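4.2 Orientation estimation for held objects

The grasp planner needs the pose of the object relative to the fingers before it can choose a placement. Belay estimates this pose from the wrist view alone. Tubes are hard for it: the outline changes little under a half turn, and the fingers hide the middle of the body. We therefore add a text-direction branch, trained on 3192 labeled crops, which votes on the sign of the long axis.
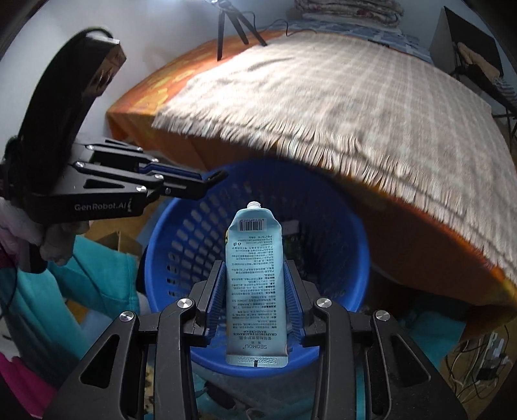
Figure 3. Wrist view of a hand cream tube held nozzle up, with the printing inverted.

In cases such as Figure 3, printing and nozzle give opposite cues – the text alone would place the nozzle at the bottom. The branch output is thus passed to the planner as a print frame, kept separate from the geometric frame. Of the 1758 test grasps, 614 had inverted printing. Crops with fewer than 10 legible characters fall back to geometry.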